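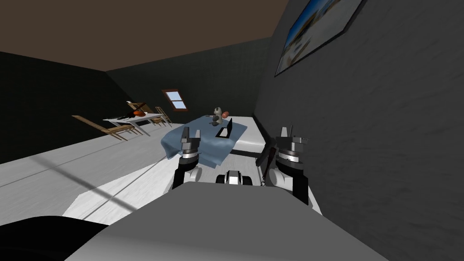 Can you teach a two-armed robot a household task with hand controllers if you have never done it before?

Most people can after an afternoon of practice, though the first few dozen attempts will probably need to be thrown away.

Search reviews Enter keyword Go

Prolar Grallura hand controller set, reviewed
By Sharon Obura
March

The Grallura is a pair of hand controllers, a foot pedal and a small base station, sold by Prolar for £800. You hold one controller in each hand, and the robot's arms follow. Squeeze the trigger and the gripper on that side closes. The pedal starts and stops a recording. It will drive a real robot if you have one, but I used it only with Brullik, the simulator that Prolar supports best, and this review is limited to that.

Setting up took most of a morning. The base station was found straight away, but the left controller would not pair until I had updated it over a cable. The printed guide leaves this step out. Once both were paired they stayed paired, and I have not had to repeat it.

I did nearly all my testing in Brullik's attic bedroom. It has a bed with a blue blanket and a teddy bear sitting up near the head end, a white table with a basketball on it, and wooden chairs round the table. You look out over the robot's grey front, with an arm on each side. The task I set myself was to pick up the bear, bring it across and put it down on the table.

Reaching for the bear is easy enough. The arms follow your hands closely and I noticed very little delay. Judging depth is harder. On an ordinary monitor I kept closing the gripper just short of the bear, or pushing it into the mattress. A headset helps, but it isn't included, and I'd budget for one if you plan to do this regularly.

The blanket gave me more trouble than the bear. It moves when you catch it, so a low approach drags a fold along with the fingers. I ended up coming down from above and keeping the other arm well back. If you record a lot of demonstrations with the blanket snagged, you are teaching the robot to snag the blanket, and those recordings need to come out.

Deleting a bad recording is quick. A double press on the pedal discards the one you are in, and a list on screen lets you go back and remove earlier ones. You can also trim the start and end. What you can't do is add a note to a recording, so I kept a paper list of the ones I wasn't sure about – a poor arrangement for something at this price.

My colleague Mwangi Athumani took a turn on the Tuesday. He is left-handed and asked if the drive stick, which is on the left controller, could be swapped over. It can, under Input, and the setting is saved for each user. He was slower than me at first and smoother by the end. Looking at the two sets of recordings side by side, mine had a lot of small stops in them. His were the better ones to train on.

We recorded 23 good demonstrations in one sitting, then trained on them overnight. The result reached for the bear every time and picked it up in some runs, and it lost its way once it turned towards the table. Prolar's guide suggests around 1000 demonstrations for a task that involves driving as well as grasping. That would be a good few weeks of evenings for one person.

Comfort is fair. The controllers are light, but your arms are held out in front of you, and after eight or nine attempts in a row I wanted to sit down. There is a clutch button that freezes the robot while you lower your hands and start again from a better position. Use it early. I ignored it on the first day and had sore shoulders.

I have also used the Ndung'u set, which has you move a small pair of model arms. It gives a better feel for where the elbows are, and in a room with a sloping ceiling and a wall next to the bed that matters. It takes up a whole desk, though, and the Grallura goes in a drawer.

Good points: arms follow closely, quick to discard a bad attempt, left-handed setting works properly.

Bad points: pairing problem missing from the guide, no notes on recordings, depth is hard to judge without a headset.

I'd buy it for simulator work. For a real robot I would want to borrow a set first and try it on something that doesn't matter if it gets dropped.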